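April, late evening

Got in before eight and the overnight batch had finished. The counter on the Tiltbridge machine said 3,931 episodes, which is the whole stove set so far, the kept ones and the ones I haven't looked at yet. I had set it to stop by itself at the end of the queue and it did. Last week it ran on and filled the disk, and I spent a morning deleting things.

Coffee, then two hours of review. I go through them at four times speed with one finger on the reject key. The rule I set myself in the winter was that an episode stays in if the food ends up turned over and still in the pan, and the arm doesn't touch anything it has no business touching. That sounds simple. But there are episodes where the spatula goes under cleanly, lifts, and then the food slides off and lands on the same side it started on. The script marks those as success because the food moved and came to rest inside the rim. I've been throwing them out by hand. Today I wrote a small check for it that compares which way the top face points at the start and at the end. I ran it on the episodes I had already sorted and it agreed with me on all but a handful, and on two of those I think the check was right and I was wrong. Changed them.

After that I did new demonstrations myself with the hand controller. The Pluvetska people want more with the front-left burner, as the policy they trained on our last delivery was good at the back of the stove and poor at the front. I did a block of them before lunch with the long-handled pan. It's awkward. The handle comes out over the front edge toward the arm, and if I bring the elbow down too soon I get a low approach that looks fine from my side and then knocks the handle on the way out. I started coming in high and dropping the wrist last. Slower, maybe three seconds more for each one, but I stopped losing them.
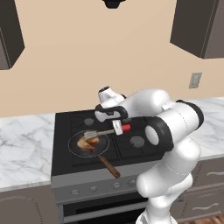 *Front-left burner, long-handled pan, spatula over the food.*

I kept a note of what went wrong through the morning, so I'll copy it here while I can still read my writing:

- Spatula head came in too flat and pushed the food against the far rim. Most common by a good way.
- Grip slipped around the spatula shaft during the lift. Only with the old friction setting, so I went back and checked which config was loaded. It was the old one for the first block. Threw out that block.
- Food stuck halfway into the pan wall after a hard press. Physics problem, not mine. Reported it.
- I sneezed.

The friction thing annoyed me because it was my mistake and I had made it before. I've now put the config name in the window title in capital letters.

Lunch at the desk. Call with Russo after, which was short. They asked if we could give them failures as well as successes, labeled. I said yes, since we have them anyway, but that the labels would be coarse. They said coarse was fine. I doubt it will stay fine – somebody always wants to know why a thing failed once they know that it did – so I added a free text field to the review tool and will try to fill it in with at least a few words each time.

Afternoon was the variation script. It takes one good demonstration and makes copies with the pan shifted a little, the food turned, the counter and cabinet finishes swapped. From the demonstrations I kept I asked for 845 variants and 200 or so were broken, nearly all from shifting the pan too far to the right, where the arm folds up on itself to reach. I cut the range on that side by half and started it again at five. I also turned off one of the floor textures, which flickers at low angles and made my eyes hurt.

Tandport wrote to ask about the date. I told them end of the month for the stove set, and that drawers would come after. I haven't begun drawers. The handles on the right-hand cabinets have a wave in them and the collision shape is a plain box, so the fingers will close on air or on nothing at all until I fix it. I'd like a full day for that with no calls in it.

Walked home the long way. Wrist is sore from the controller, the right one, same spot as in the winter. Tomorrow I'll do review first and demonstrations only until noon, and look up whether the stand can be raised. Need to buy dish soap and bread.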